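[Troltance-build] Re: wrist view vs. side view for button pressing
Posted by the Benollow bench, May 14, 2024
3 replies | 2 shares

> We tried the pink and green buttons on the red tray with only the side
> camera and the arm kept landing short. Is the wrist camera worth the
> extra cable? And does anyone run theirs next to a sink like the Vieira
> plans show?

Yes to the wrist camera, at least for buttons. With the side camera alone the arm itself gets in the way as soon as it reaches over the tray. From the wrist you keep both caps in view until you are nearly on top of one.

The cable is a nuisance. I used a 90 cm one first and it pulled at full reach, so go longer and leave slack at the second joint. Mine is on its third set of ties.

We do run it next to the sink, same layout as the plans. Both views from our setup:
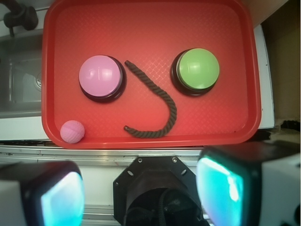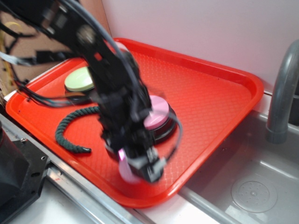 Wrist camera first, then the side camera. Same tray and buttons in both.

The rope is there as clutter. My first detector was trained on 396 frames with a bare tray, and it fell apart when anything lay between the buttons. I added 537 more with rope and it has been better, though glare off the tray floor still fools it at night.

On landing short - check your tray height before you touch the calibration. Ours was off by 19 mm in the config, left over from the Dosthorpe table. I can send the config file if you want to compare.

Does your gripper press with the fingers closed or open?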